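Wandeck finishing room: progress report to Ralamico
February 22, 2019

Hi all,

Sorry this one is longer than the last. There's more to tell, and most of it is about people.

Quick reminder of where we left off. Your grant pays for the work at our Wandeck plant, where we finish plush toys: final check, brushing, tagging, bagging. The checking stays with our staff. The picking up and handing over is what we want a machine to take on, because that's the part that wears out wrists. We have 16 people in the room, and before we started, most of them told me they went home sore.

So, the teaching. Our finishers have been using the hand-held grippers to show the system how a soft toy ought to be picked up. We've recorded some 2,000 pickups so far, and Clokden, who are building the arm, say that's enough to train a first version. I was nervous about asking people to do their job with a pair of fingers on a stick, but they took to it faster than I did! (I'm still terrible at it.) 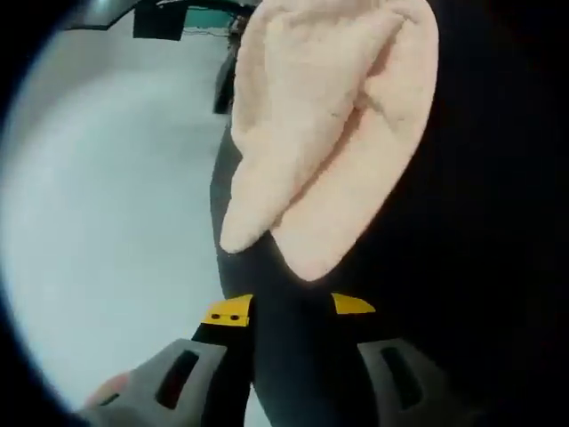

Ears have been the big argument. Half the room says never grab a toy near the ear, the other half says it's fine as long as you pinch the body fabric and leave the ear hanging free. We ended up recording it both ways, and Clokden will tell us in June which one the arm copes with better. I have my own bet, but I'll keep quiet.

Now the part you asked about — what changes for the staff. No jobs go. That was in our agreement and it's still true. Two finishers have moved to teaching full time, at a higher rate, and they now sit in on the calls with Clokden. Everyone else does a short turn with the gripper each shift. The complaint I hear most is that the turns break up the rhythm of the bench, and I think that's fair. We're trying one longer turn a week instead.

The other worry is speed. People want to know if the arm will set the pace once it's in. I've promised in writing that it won't, and the Nechyporuk line (our slowest, all the long-haired animals) stays fully by hand for now.

Money: we've spent 72 percent of this year's budget. The grippers cost less than planned, the training hours cost more.

Next up is clearing floor space for the arm and getting the bench heights sorted out. I'll send the bench drawings separately as soon as I have them back.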